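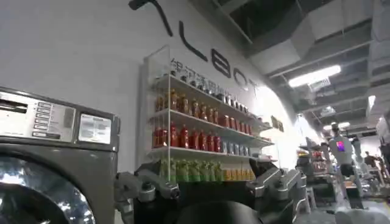
The Tyranny of the Short Cycle

By Keyvan Ahmadpour
22 September 2020

I moved to Primden for the quiet, and for a rent that let me keep eating lunch. What I got with it was a laundry room shared by 40 apartments and a lesson in how people behave when they think a rule was written for somebody else.

The rule says you take your clothes out when the cycle ends. Everyone agrees with it. I have never met a neighbor who thought wet towels had a right to stay put until dinner. And yet there they sit, and I stand there with my basket, wondering how long a decent person waits before touching a stranger's socks.

My own limit is ten minutes. My wife's is zero, and she folds, so people have started leaving things for her on purpose.

Last November the management company, Foltport, proposed an app. You would book a slot, pay online and get a message when your load was done. The setup fee was $2,000. For that money I would personally walk upstairs and knock on doors, in a clean shirt.

I'm against the app. A building where people have to grumble at each other in person is still a building where people talk. The woman in 357 called me a sock thief in the spring, and we have been on good terms ever since. She waters our plants now. She is still late for her towels.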